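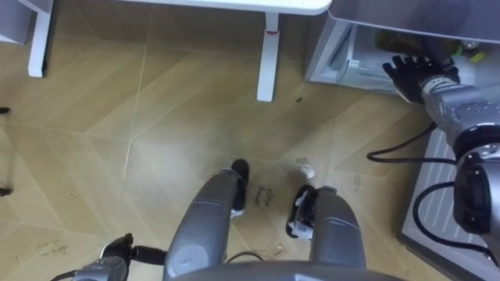 Extended Warranties: Questions We Get All the Time

Should I buy the protection plan?
Usually no. We've been running the Graruvstead consumer desk long enough to have read a lot of these contracts, and we keep arriving at the same place. If you could pay for the repair out of savings without losing sleep, skip the plan. If you couldn't, put the price of the plan in savings and you're partway there.

The salesperson said most people get it. Is that true?
Maybe. Salespeople are often paid extra for selling it, so weigh the remark accordingly. Ask how many customers ever collect on a plan and see how quickly the subject changes.

My Brorkden plan says "full coverage." What does that cover?
Whatever is on the list further down. In the copy we were sent, "full coverage" leaves out batteries, cords, hinges, cosmetic damage, liquid, and anything the company decides is wear and tear. Definitions start on page 13. Read those first and the cheerful part afterward.

Doesn't the maker's warranty already do this?
For the first year, in many cases, yes. Plenty of plans start on the day you buy the product, so a three-year plan may give you only two years you didn't already have. Check the start date before anything else.

What about a refrigerator or something else expensive?
A better argument, but still not a great one. Tymofii Lytvynenko wrote to us last November after paying for a plan on a $936 refrigerator. The compressor quit in the second year. He was offered store credit, minus a "service adjustment" he couldn't find anywhere in his paperwork. He did get the money in the end, after four letters.
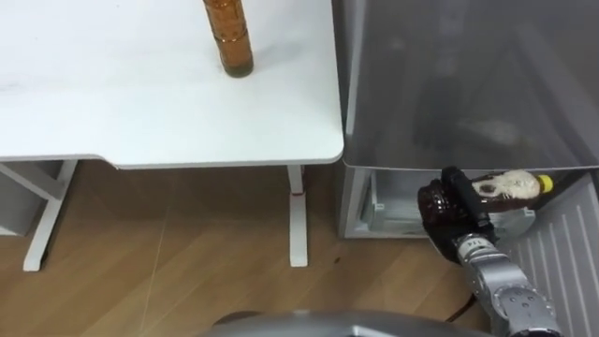 He had also kept every receipt and written down the time of every call, and we doubt he would have been paid without them. Take a picture of the receipt the day you get it. Store receipts fade, and a blank slip of paper won't impress a claims office.

Can I cancel?
Often you can, and you may get all your money back if you do it early enough. Look for a cancellation period in the contract. After it ends, expect a partial refund with a fee taken out. Cancel in writing and keep a copy.

I got a letter saying my coverage is about to expire. Is it real?
Be very suspicious. Look up the number on your original contract and call that one. Leave the number in the letter alone.

Are there any plans you do like?
Stepan Nazarenko, who edits this page, bought the Undametti plan for his phone and says it paid for two screens. He also drops his phone a lot. If that sounds like you, run the numbers, including the deductible. At $20 a month, he would have been better off buying a thicker case.

Will you read my contract for me?
We can't give legal advice, but we'll tell you which parts look bad. Send the whole thing, small print included. The brochure is no use to us.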